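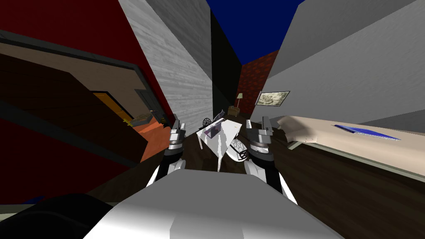 Teleop demos in sim: bimanual reach keeps stalling before contact

Filed under: Teleoperation > Simulation and Data Collection

torque_ripple
I'm collecting demonstrations for a two-arm tabletop task in the Seline simulator. Head view, both arms driven by handheld controllers, one operator. The target is the small purple object on the white table. The task is to bring both grippers in from the sides, squeeze, lift, hold for two seconds.

I have 133 demos recorded. 67 of them contain a pause of more than a second just short of the object, with both grippers up and open on either side of the table. The trained policy has learned the pause very well. It reaches, stops, and in most rollouts never closes.

Operators are trained and the controllers are calibrated. Control loop is steady. I'd like to fix this in the data before touching the model. Suggestions?

mx_halvard
Depth. Your operator is looking down the arms from the torso at an object near the left edge of the table, with no stereo cue if you're streaming to a flat monitor. They stop because they can't tell how far the fingers are from the thing. Are you on a headset or a screen?

torque_ripple
Screen. The headset was making people ill after 11 minutes or so of continuous driving, so we dropped it.

mx_halvard
Then add a wrist view for each arm and put them in the corners of the operator display. We did this on the Rowlands rig and the hesitation went away within a day. You don't have to feed the wrist views to the policy.

gantry_crane_ok
Disagree with that last part. If the operator acts on information the policy never sees, you are recording actions the policy can't explain from its inputs. It will reproduce the average of them. Either give the wrist views to both or to neither.

mx_halvard
In theory, yes. In practice the policy gets joint positions and a clean head image, and the object pose is recoverable from those. The operator's problem is perception by eye. The network doesn't have the same problem.

gantry_crane_ok
The head image is clean until the gripper covers the object. Then you have nothing for the last few centimeters, and those are the ones that matter.

pallet_nine
Look at where the object is before adding cameras. It's toward the left edge of the tabletop, and the ornate white chair is on the right side of the table just past the right gripper. The right arm has the longer trip, and the operator may be thinking about that chair back the whole way. I would expect the left hand to arrive first and wait. Can you plot arrival time per arm?

torque_ripple
Plotted it. Left arrives first in most of the 67. The left gripper holds, the right one drifts in slowly, then both sit still while the operator checks alignment. So there are two separate pauses and I had been counting them as one.

pallet_nine
That would do it. One task, two different reasons to be stationary, same observation for both. Remove the chairs from the scene and collect a small batch to compare.

gantry_crane_ok
Please don't strip the scene. A furnished room with chairs, a lamp, a bed and a painting is the reason to use Seline at all. If you train at a bare table you'll be back in February asking why it fails next to furniture. Move the spawn region for the object toward the center of the table and leave everything else alone.

pallet_nine
I said a small batch to compare. It's a diagnostic - nobody is proposing to ship it.

kettle_logic
Different approach: demonstrate it by hand. We stopped using handheld controllers for bimanual work and went to a pair of leader arms (Sarier, the light ones). You move the leaders physically and the sim arms follow joint for joint. People are much better at bringing two hands together when they can feel where their own elbows are. Pauses got shorter without any change to the display.

mx_halvard
Leader arms are nice if the kinematics match. If they don't, you spend a month on mapping and your operators still fight the wrist.

kettle_logic
Ours didn't match exactly. We used the Clurent retargeting package with the wrist offset set manually. It took an afternoon. The part that took longer was friction in the shoulder joint of the leaders, which shows up as small jerks at the start of each motion. Low-pass filter the commands, and log the raw ones too.

torque_ripple
No budget for leader arms this quarter, but noted.

gantry_crane_ok
Cheaper things to try first:

- Trim stationary segments in the existing demos, but keep any segment where the fingers are closing or in contact.
- Don't trim the final two-second hold. It is part of the task and will look like a pause to a naive velocity threshold.
- Tell operators to start the right arm first.
- Give the policy a short history of joint positions so it can tell "just arrived" from "been here a while."

pallet_nine
Careful with the last one. History inputs on demos with pauses can make it worse. The easiest thing for the network to learn is that if the arm was still a moment ago, it stays still. Trim first, retrain, and add history only if you need it.

gantry_crane_ok
Fair. Order matters there.

torque_ripple
Update. Trimmed with a joint velocity threshold on both arms at once, masked by finger state, hold preserved. Retrained with no other changes. The policy now goes through the approach and closes in most rollouts. Remaining failures are the right gripper closing slightly late, so the object gets pushed left and sometimes goes off the edge.

New demos are being collected with the right arm starting first and the spawn region moved inward. Chairs stay where they are. Wrist views are on the operator display and also logged, so I can train with and without them and compare.

mx_halvard
Post the comparison when you have it. I still expect no difference.

gantry_crane_ok
I expect one at the grasp. Report approach and grasp separately or we won't be able to tell.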